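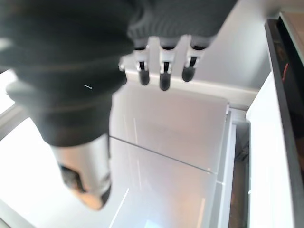
Issue 68, page 2

Lunano Robotics Club: Student Projects

How to rehearse a shelf reach with a sleeved hand

The shelf task in the Tongate student challenge asks a robot hand to go into a white, fridge-style compartment, stop over the shelf, and come back out without touching the walls. Do it with no object first. Groups that start with a cup or a carton spend the session picking things up off the floor.

You need the hand, its knit sleeve, a compartment with a glass shelf, and the Galbraith practice sheet.

1. Put the sleeve on. Pull it up over the palm and stop with the cuff above the fingers. The white joints and black fingertips must be clear of the fabric. Pin any slack at the side and check that the pin does not catch on anything.

2. Open the hand. Fingers point down, side by side, and the thumb stays well apart from them. Save this pose as "open" in the Jison editor. Every later step starts from it.

3. Set the speed. The slider goes up to 100. Use 2 until the path has run clean from start to finish, and keep one person at the stop button.

4. Open the door all the way. A door left partly open narrows the entry, and the sleeve is wider than the fingers under it.

5. Move in above the shelf lip. Keep the fingertips higher than the raised rim at the back. The thumb can hang lower, so check its height over the glass separately. Save the point as "hover."

6. Wait 1,000 milliseconds at hover. If the hand sways, lengthen the wait before you change anything else.

7. Back out along the same points in reverse order. Do not let the editor pick a shorter route, as it will cut across the door liner.

8. Run it again and fill in the sheet. Write down the speed, the wait time and any contact, including fabric brushing the side.

If the wrist view is too bright to make out the shelf edge, turn down the exposure. Glare on the glass can also be reduced by moving the bench lamp.

Save your file under your group name before you shut down. Grasping starts in the July issue.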